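Dureza da água e película branca na louça: notas de outubro

Há meses que os copos saem da máquina com uma película baça. Troquei de detergente duas vezes, sem diferença. Em outubro resolvi medir a água antes de comprar mais alguma coisa.

O kit de titulação veio da Cenelano. Amostra de 100 ml, indicador, gotas até a cor virar de rosa para azul. Resultado: 37 graus franceses, ou seja, água dura. A máquina estava regulada de fábrica para água macia, e o manual só fala disso num anexo. 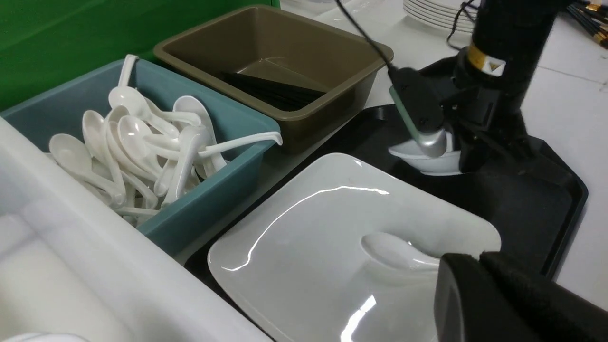
Regulação do descalcificador

O descalcificador interno é uma resina de permuta iónica: retém cálcio e magnésio, liberta sódio, e regenera-se com salmoura. Se a regulação estiver baixa para a água que entra, a resina satura antes do ciclo de regeneração e o resto do programa corre com água dura. Subi do nível 1 para o 5 e enchi o depósito com sal grosso próprio -- o sal de cozinha traz antiaglomerantes que podem entupir a resina.

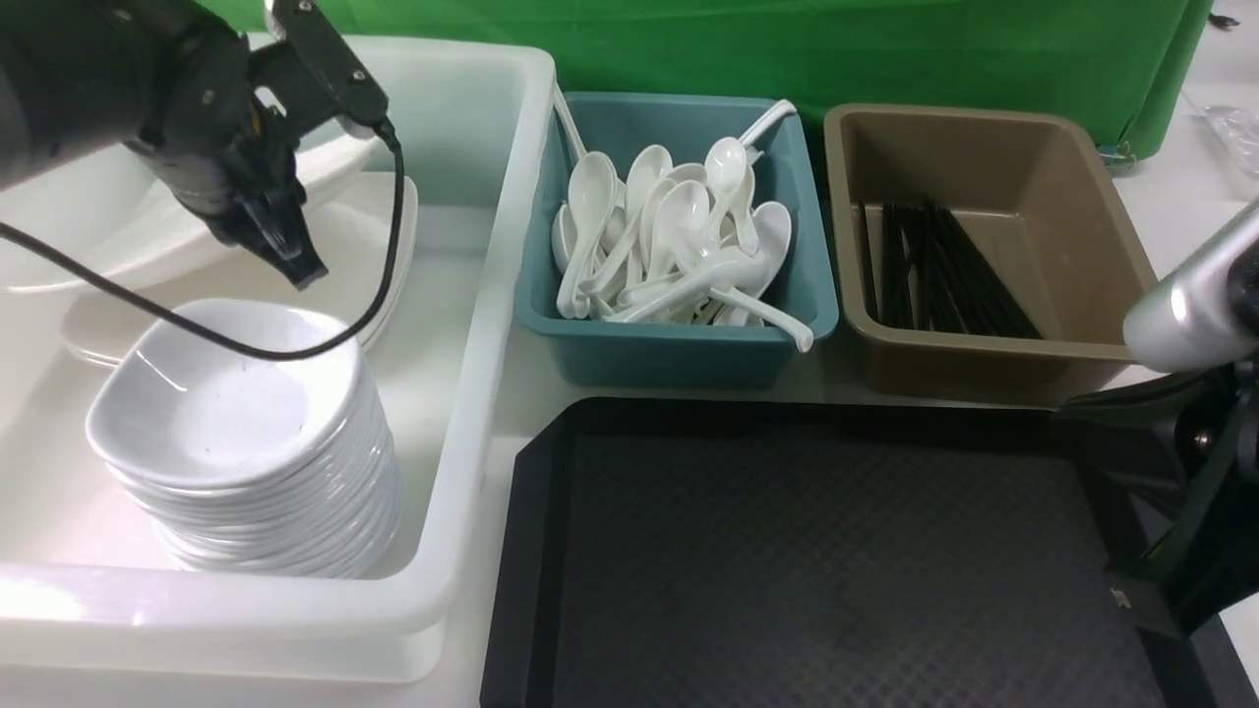
O Obed Osei, que lê isto e discorda de quase tudo, escreveu-me a defender as pastilhas "tudo em um". Contêm fosfonatos e policarboxilatos, que mantêm o cálcio em suspensão, mas com água desta dureza a dose não chega. Fiquei com pó simples, sal e abrilhantador em separado.

Convém distinguir duas coisas. O calcário sai com vinagre ou ácido cítrico. A corrosão do vidro não sai com nada, e piora com água demasiado macia e temperatura alta. O teste é passar uma gota de vinagre e esperar um minuto. Nos meus copos saiu quase tudo; dois ficaram iguais e esses estão perdidos.

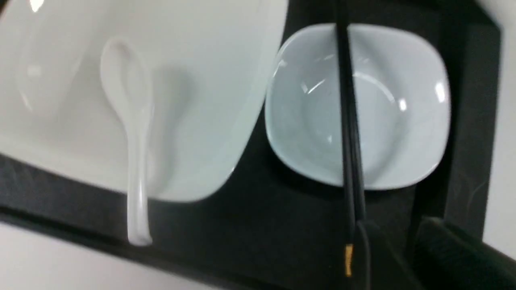
A louça vidrada aguenta melhor, embora os riscos cinzentos de talher sejam outro problema: é metal depositado no vidrado, e tira-se com um creme ligeiramente ácido. Usei o da Dundach, com pano húmido, sem esfregão.

Falta medir o consumo de sal. Marquei o nível do depósito a lápis na ficha da máquina e volto a ver no fim do próximo saco.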